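Manipulation Project Group – Minutes of Meeting
Date: 3/1/24
Chair: Ningsih Hartono
Present: Hartono, Wevis subteam (three members), Guvix subteam (two members), faculty adviser
Apologies: one member of the Wevis subteam

1. Minutes of previous meeting

Approved with one correction. Item 4 should read "the left calibration file," where the draft had "the last calibration file." The corrected version is on the group drive.

2. Actions carried over

2.1 Purkanik converter script. Now handles dropped timestamps by marking the episode as incomplete and moving on. It no longer stops the batch. Closed.

2.2 Spare trigger springs. Ordered, not yet received. The supplier gives no date. Remains open.

2.3 Storage quota. The department has agreed to raise the group's quota to 300 GB until the end of the term. Anything above that has to go to the external drives. Closed.

2.4 Lab safety forms. Two members have still not signed. They were reminded that access to the room after hours depends on it. Remains open.

3. Task set for the term

The group confirmed the order of tasks. Bottle placement comes first, followed by box packing with both hands, then the wiping task. The wiping task was moved to last place because the scoring method has not been settled.

For bottle placement, the target is 200 accepted episodes. An episode counts as accepted when both gripper streams are complete, the bottle ends upright in the compartment named on the task card, and the operator returns both grippers to the start position. Episodes in which the bottle tips over and is picked up again are to be kept, but labeled as recoveries and stored separately. They do not count toward the target.

The Wevis subteam asked whether the left gripper needs to do anything in this task. The chair's view was that it should steady the box during insertion. Operators had been doing this in different ways, some holding the front wall and some the side. It was agreed that the task card will name the front wall.

4. Work at the table

Collection with the hand-held grippers is under way on the white-topped table, using the divided blue cardboard box and the blue bottle with the white cap. Operators work with one gripper in each hand. The procedure is as written in version 7 of the operator sheet: check that both indicators are green, begin the recording, hold still for two seconds, perform the task, hold still again, stop. 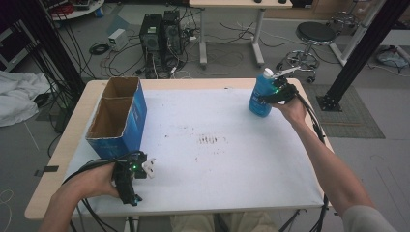

Guvix subteam would prefer that the two-second hold be cut to one. The argument given was that the hold adds up over a full session and the alignment code only needs a short still period to find the start. Wevis subteam did not agree – the tracker drifts a little at the start of some recordings, and the longer hold makes that easy to spot. After discussion the hold stays at two seconds. Guvix subteam may test a one-second hold on a batch kept apart from the main set.

The following points were also raised under this item.

4.1 Table surface. The top is to be wiped down at the start of each session. Marks and dirt on the surface change from one day to the next, and the adviser noted that a model trained on a small set can pick up on that sort of thing. The opposite view, that some variation in the background is useful, was also put. It was agreed to wipe the table and leave any marks that do not come off.

4.2 Cable routing. Cables from the grippers should run off the table at the side or front and must not cross the working area. Operators should leave enough slack to reach the far corners without pulling.

4.3 Sleeves. Long loose sleeves have covered the gripper jaws in several recordings. Sleeves are to be pushed up or fastened at the wrist. To be added to the operator sheet.

4.4 Start positions. The bottle is to be placed at one of the positions on the start grid, drawn by the script before each episode. Operators are not to pick the position themselves. One member reported that the script repeats positions more often than expected. The seed is set when the script opens, so restarting it gives the same sequence. To be fixed before the next session.

5. First training run

The Guvix subteam reported on a policy trained on the first 100 accepted episodes. The run finished overnight without errors. On the Oei arm pair it reached the bottle in most trials but closed the jaws too early, touching the cap and pushing the bottle over. Placement into the box could not be judged properly as few trials got that far.

Possible causes discussed:

The jaw opening recorded by the hand-held grippers may not match the opening on the arm. The scale factor was measured once, in August, and has not been checked since the jaw pads were replaced.

There may be a delay between the recorded image and the recorded jaw position. The converter assumes none.

The adviser asked that the scale factor be measured again first, as it takes less than an hour. If the result is the same as before, the delay is to be measured by filming a clock display and the jaw together. No further training until one of the two has been done.

6. Student showcase

The department has invited the group to take a table at the spring showcase. The chair proposed a live demonstration of bottle placement with a video as a backup. Wevis subteam would rather let visitors try the hand-held grippers and record a short episode each. Both were thought possible if the arm pair can be moved safely. The chair will ask about floor space and power. Decision held over to the next meeting.

7. Other business

The recording password will be changed after the meeting and sent to members directly.

One member asked whether recovery episodes could be used for a term paper. The adviser had no objection, provided the group is credited and the data is not passed on.

Actions

Task card to name the front wall – Wevis subteam
Operator sheet, sleeves and cable routing – Hartono
Start grid script, seed – Wevis subteam
One-second hold, separate batch – Guvix subteam
Jaw scale factor – Guvix subteam, before any new training run
Floor space and power for showcase – Hartono
Safety forms – the two members concerned
Trigger springs, follow up with supplier – Hartono

Next meeting: same room, same time, in two weeks. Items for the agenda to the chair two days before.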